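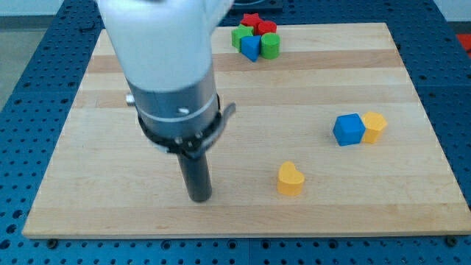 Trondau Toy Library, Blocks and Puzzles Group

Wooden shape blocks: what we have, what has changed and how to look after them at home

July 7, 2019

6 min read

The wooden shape blocks are back on the shelf. They came off loan in May for a full check and most sets can now be borrowed again. Members who had a set on hold have been moved to the front of the list and will get a text when their bag is ready to pick up.

The check took in 1477 blocks across 73 bags. Every block was taken out, wiped, looked over for splits and loose paint, and put back with the right colours and shapes. At the end of it, 14 bags were still short of at least one piece. Those bags are on the bottom shelf with an orange tag and can be borrowed as they are, at half the usual toy points.

The colours

All of our sets use red, green, blue and yellow. The older Costello sets have a slightly duller red and a green that leans towards olive. The newer Cliltoveck sets are brighter. Over the years the two have become mixed, usually when a family has had one of each at home, and a fair part of the work in May was getting them apart again. If you put two reds side by side in daylight the difference is easy to see. Under the kitchen light it isn't.

The mixed bags have not been broken up where the sizes match. A child stacking blocks won't mind that one red is darker than another. Where the sizes were different, we have separated them, as a Costello cylinder stands a little taller than a Cliltoveck one and a bridge laid across the pair will slope.

The shapes

The cube is the shape most often borrowed in a hurry and most often returned on its own in a sandwich bag. It is also the easiest to replace. Cylinders are next. They roll, and they go under things. Please look beneath the fridge and the couch before telling us one is missing.

The stars and the hexagons are harder. We have very few spares, and the red star in particular seems to be the one children carry off in a pocket. The star doesn't build well unless it is laid flat, but it gets used as a cake, a badge, a wheel and a tap, and families ask for it by name. Five of the orange-tag bags are missing only the star.

Triangular prisms have had the most wear. The points take the knocks when a tower comes down and the paint chips there first. Blocks with a small clean chip have been sanded smooth and left bare at that spot. We have stopped repainting single blocks. The touch-up paint we tried last year stayed tacky for weeks and picked up fluff.

Boards

A flat board makes a big difference to young builders, and we now lend one with any block bag on request. Carpet is too soft for towers and a tiled floor has grout lines that tip the narrow pieces. The boards are pale timber in strips, in the style of a butcher's block, and there is enough space on one for two children to build separately or for one child to sort.

Boards are heavy for their size. Please carry them flat and keep them off chairs. They go back in the vertical rack beside the returns trolley, long edge down. They don't go in the block bags, where they split the seams.

A few families have asked whether the boards can be used for food. They can't. They are treated with a furniture oil, and they have been on a great many floors.

Sorting games that worked

We ran three short sessions for under-fives at the Culemura hall in May and used nothing but the blocks and boards. These were the activities that held their attention the longest.

Make a town. Build a tight group of blocks at the far side of the board and call it the town. Leave a pair on the other side and ask who lives there. The children did the rest. Most of them wanted to know how the two out on their own would get to the town, and spent a long time on roads.

Same colour, different shape. Put out a red star and a red cylinder, then a green cylinder and another green shape. Ask for two that go together. There are two good answers, and the older children worked that out quickly and argued about it. With the two-year-olds it is better to stick to colour.

Touching, not touching. Put two blocks close together and let the child slide a strip of paper between them. If the paper goes through, they aren't touching. This went over better than expected and needs only one strip of paper per child, although you should have more.

What is it from the top? Look straight down at a cylinder and then at a prism standing on its end. Then lay them both on their sides and look again. Four-year-olds and up enjoyed this one. The little ones knocked things over, which they also enjoyed.

We left out the memory tray game after the first session. It was too hard with so many pieces out at once. It may work with three.

Cleaning at home

Wipe each block with a cloth wrung out in warm water and a drop of dishwashing liquid. Dry it straight away with a tea towel and leave it in the air overnight before it goes back in the bag. Do not soak the blocks, and do not put them in the dishwasher. Four blocks came back in autumn with the grain raised and the colour lifted, and they had to be thrown out.

Texta mostly comes off with a little bicarb on a damp cloth. Crayon can be scraped with an old library card. If neither works, leave it alone and tell us at the desk. Marks don't attract a fine.

If a block has been chewed, please wash and dry it and put it in the small paper envelope in the front pocket of the bag. We will sand it and decide whether it can go out again.

Boards are wiped the same way, along the grain, and dried flat. We oil them ourselves twice a year. One round of oiling used 370 mL across all the boards, so there is a good part of the tin left and no need for anyone to bring more in.

Borrowing and returns

Block bags are two toy points for three weeks. A board is one extra point. You can borrow two bags at once, but please choose two from the same maker so that they can be told apart from everything else and not from each other. If you would like one of each maker, ask at the desk and we will put a pencil dot under the pieces of one set before they leave.

Each bag now has a card inside with the outline of every shape in it. Lay the blocks on the card before you pack up. If an outline is empty, write the date next to it and return the bag as normal. A piece that turns up later can be dropped in the slot at any time, and it helps to have the bag number with it. The lost-piece charge is still a dollar, refunded if the block comes home within the term.

Please don't swap in a block from a set you own. We found quite a few of these in May, including some that were plainly doll's house furniture. They are in the ice-cream tub on the returns trolley and can be claimed until the end of the month.

Still wanted

We would be glad of spare hexagons in yellow and stars in red, in either maker's size, in any condition short of split. Drawstring bags with a flat bottom are also useful. We have enough cubes.

The next lot of toys to come off the shelf for checking will be the peg puzzles. If you have one at home that is overdue, bring it back in the next fortnight and the late fee will be waived.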